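Washing fleece throws without wrecking them
Forum > Home > Laundry and Fabric Care

plumduff92
I finally got my pink fleece back to being properly soft and I'm so pleased I have to tell someone! It had gone flat and scratchy after a couple of years on the couch. What I changed:

Cold wash, gentle cycle, nothing else in the drum (towels are the enemy, the lint never comes out).
Half the detergent I used to use.
No fabric softener at all. A splash of white vinegar in the rinse.
Line dried in the shade, then a good shake.

I do a second rinse as well, 2 full ones, and I reckon that made the biggest difference.

kettle_on
Love this. Do you brush yours? I picked up a soft pet brush in Hemmin for next to nothing and it lifts the pile beautifully. Short strokes, all one way, while it's still a touch damp.

Teltow Tess
Have to disagree on the vinegar, sorry! My machine's rubber seal perished and the repair bloke blamed it. Plain water does the job if you cut back the detergent. Agree on everything else, especially the towels.

plumduff92
Fair point, Tess. I only use a capful but I might try a load without it and compare. No brushing so far, kettle_on, but I'm keen now!

This is the sort of plush I mean, thick enough to bunch up into a decent fold:

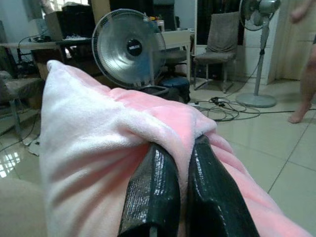

Reply #6
gumleaf_grey
Gorgeous colour, the pale pink next to the warmer pink is lovely. I'm team tumble dryer though. Lowest heat, ten minutes, out while it's still cool to the touch. Mine come out fluffier than they ever did on the line.

Teltow Tess
Ten minutes on low, maybe. I melted the edge of a favourite throw on medium and it went like plastic. Never again.

kettle_on
Same here, hard crunchy patch and no fixing it. Line for me.

gumleaf_grey
Medium, yes, I'd never! Low or nothing. Has anyone used the Rundent wool wash on fleece? The bottle doesn't mention synthetics.

plumduff92
I've got some under the sink. Will do the small throw with it tomorrow morning and report back.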